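Hand-held gripper demonstration

A hand-held gripper demonstration is a recorded example of a manual task, made by a person who holds a robot-style gripper in the hand and does the task with it. A camera on the tool records the work from close by. The recordings are later used to train a learning system, which tries to produce similar movements on a robot arm. The method belongs to the wider field of imitation learning, also called learning from demonstration.

The term is used for the single recording as well as for the method. In older texts the words "tool demonstration" and "portable demonstration" can be found with the same meaning.

Background

Early work in imitation learning depended mostly on two ways of collecting examples. In the first, called kinesthetic teaching, a person takes the arm of the robot and guides it through the motion. In the second, called teleoperation, the person controls the robot from a distance, for instance with a joystick or with a second, smaller arm. Both ways give exact data about the joints of the robot, but they need the robot to be present, switched on and supervised during every example.

The hand-held tool removes this need. The person carries only the gripper, and the work can be done at a kitchen counter, a workbench or a store shelf. The movement of the tool is calculated afterwards from the video, often together with data from a motion sensor in the handle.

Equipment

A typical tool has two fingers, a trigger or a lever that closes them, and a camera fixed above or behind the fingers. A wide-angle lens is common, for the reason that the camera stands very near to the object and a normal lens would show too little of the room. The fingers are usually of the same shape as those mounted on the robot. If the shapes are different, the system may learn a grasp that the robot cannot repeat.

Some tools also record the opening width of the fingers, either with a sensor in the mechanism or by following small printed markers in the video. Sound and touch are recorded less often.

Procedure

A collection session is divided into episodes. One episode contains one complete attempt at the task, for example picking up an object and placing it in another position. Before the first episode the operator usually makes a slow recording of the workspace, from which the software builds a map. The position of the tool in later episodes is then found by comparison with this map.

The starting positions of the objects are changed between episodes. Without such changes the learning system tends to remember one path through the air and fails when the object is moved by the width of a hand. Lighting, table height and the position of the operator are changed too, although many groups do this with less discipline.

During an episode the view can change very quickly. When the tool is low over a surface and moves fast, a held object may be only a blur at the border of the picture, and its shadow may take more space than the object itself. 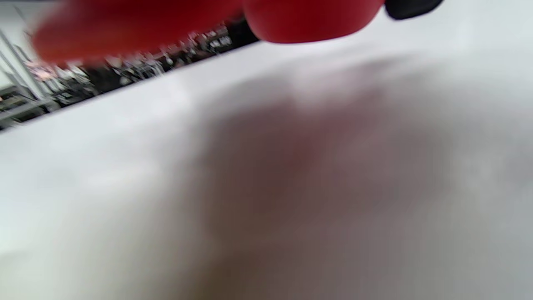 Article text: Gatchalian Reference Desk, robotics section
Last revised in September

Close views of a pale surface, such as the white one under the red object, are difficult for software that estimates position. The calculation needs points that can be recognized from one moment to the next, and a smooth surface out of focus offers almost none. In these moments the software depends on the strip of background that remains in view – shelves, equipment, the line of a wall – or on the motion sensor alone. If both are too weak, the position is lost and the episode is cut or rejected.

Selection and labeling

Not every recorded episode is kept. Usual grounds for rejection are a lost position, a dropped object, a hand that covers the lens, and a pause of several seconds in the middle of the motion. Some groups keep the failed attempts in a separate set, where they can be used to train a second system that recognizes errors.

Labels are normally short. They give the name of the task, the objects used and the result. Some collections add a sentence in plain language for each episode, so that a robot can later be given its task in words.

Blurred images are treated in different ways. One practice is to remove them, on the argument that they contain little information. The other is to leave them in, as the camera on the robot will give similar images when the arm moves fast. The second practice is more frequent in collections where the timing of the motion is important.

Example collections

The Runamitz collection was recorded in a shared workshop in Brorkbridge with one type of tool. It contains 3,854 episodes of simple pick-and-place work, and 386 further episodes are stored separately as failures. The operators worked in blocks of 30 episodes, after which the map of the workspace was made again.

Flitura is a smaller collection with 84 different objects, most of them of one plain color. It was planned for the study of grasping and not of complete tasks, and its episodes end when the object is lifted. Its documentation is short and does not state how the starting positions were selected.

Limitations

The tool does not have the weight or the joints of the robot arm. An operator can turn the wrist in a way that the arm cannot follow, and this is noticed only when the recorded path is tested against a model of the arm. Speed is a related problem, and paths are often slowed down before use.

The quality of the examples depends also on the operator. New operators tend to look at the object directly and forget what the camera sees, so that the object leaves the view at the moment of placing. Short training with playback of the person's own episodes is the usual remedy – opinions differ on how long it should take.

See also

Imitation learning
Kinesthetic teaching
Motion blur
Teleoperation
Visual odometry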